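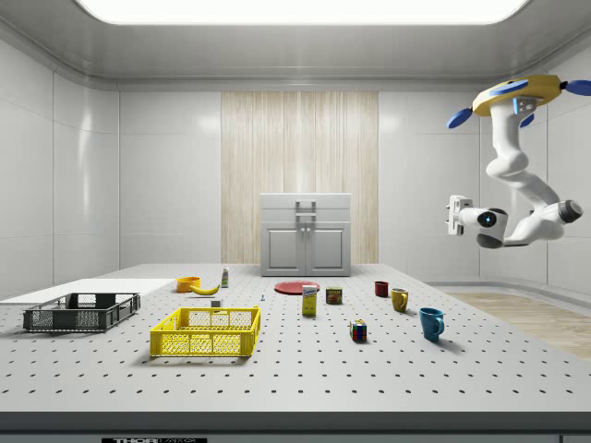
4. House rules before you press Run

I wrote this part after my first month on the Burnwood cell, and Meenakshi Chaudhary fixed the bits I got wrong. It's the same for the simulated cell and the real one. Yes, I know you can't squash your hand in a simulator, but habits carry over!

4.1 Check the table layout
1. Open the layout sheet and go through it item by item: crates, plate, mugs, cube, the lot.
2. Put anything that's wandered back on its mark.
3. Save the start state under your own initials. Please don't overwrite mine (Harish did, twice).

Note: The mugs get their own line on the sheet. Fill in which way each handle points.

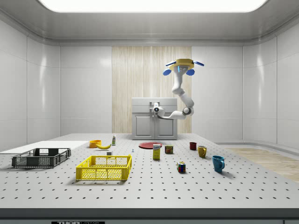
4. Set the speed cap to 11 percent for the first run of any new program. I go up in small steps from there, and I never skip straight to full speed, even on a program I've run 97 times.
5. Jog the arm to its home pose and watch the elbow the whole way, not only the gripper.
6. Keep a finger on Stop until the first move is finished.

Caution: If the arm does something you didn't expect, stop it first and wonder about it later. Write it in the log before you reset.

4.2 Drawers and cabinets
1. Switch to the close-up view before you teach a grasp on a handle.
2. Line up with the bar, then come in straight.

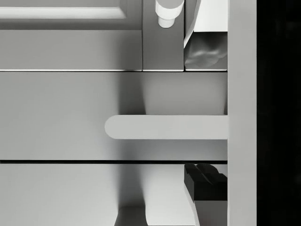

3. Keep the pull force at or below the limit on your job card. If the drawer sticks, back off and try a new approach, and don't just crank the number up.
4. Log the run, good or bad. Ramesh Joshi reads them all, so spell things nicely.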